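Come teach our robots with your own two hands (Vistville, part time)

Hi! I run the demonstration floor at Ferneneo, and I need more hands. Yours, hopefully.

We're a small outfit in Vistville that shows robots how to do ordinary household and workshop jobs. I don't mean writing code. I mean you pick up a pair of grippers, do the job the way you'd want a robot to do it, and we record how the grippers move. Then you put everything back and do it again. And again (you get into a rhythm, I promise – most people on my floor listen to podcasts with one ear in).

Our big project right now is called Tastix, and it's all small, fiddly stuff: opening and closing things, pulling knobs, picking up little parts and setting them down where they belong. The target for this round is 3000 good demonstrations. As I write this we have 1574, so there's plenty left for you. 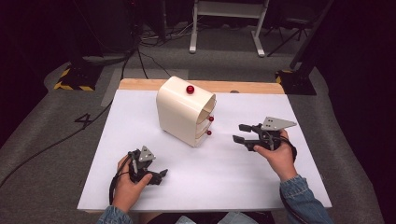

Two-handed work with the drawer piece, table 4.

You'd be doing mostly this sort of thing, plus some remote control work on the other side of the room, where you sit at a desk and drive an arm through two hand controllers. Remote control takes longer to learn. I start everybody on the hand-held grippers and move people over when they feel ready, and if you never want to move over, fine by me.

What a shift looks like: you come in, I give you a task card, and we walk through it together. A good demo is smooth and not rushed. If you fumble a knob, say "bad one" out loud and start over. I would much rather throw out a take than have a robot learn your sneeze. On a good shift people get up to 70 clean takes, but please don't chase that number, I don't pay by the take.

Who I'm looking for:
Anyone 18 or over with steady hands and a decent supply of patience.
No robot experience needed. My best people so far came from cake decorating, bike repair and nail salons!
You should be okay holding something in each hand for a while, with breaks. The grippers aren't heavy but your thumbs will notice them the first week.
Lefties very welcome, we're short on lefties.
Please skip bracelets and dangly sleeves on shift, they catch on the cables.

Hours and pay: shifts are four hours, mornings or afternoons, and I ask for at least 2 a week. You're paid hourly from the first minute, training included. Breaks are paid too. Coffee is free and pretty good, the snacks depend on who shopped.

About the recordings: the cameras look at the table and your hands. You'll sign a form for that before your first shift, and you can read it at home first if you like.

Where: we're upstairs in the Ismail building, the entrance off the parking lot. There's an elevator. The bus stops right across the street.

How to apply: use the form on our jobs page and put "hands" in the subject line. Skip the resume if you don't have one handy. Tell me a little about something you do with your hands, and which shifts would suit you. I read all of them myself and I'll ask you in for a paid tryout, an hour or so at a table with me.

I started this round in July and I'll keep the ad up until the spots are filled.

Posted 3 Aug 2022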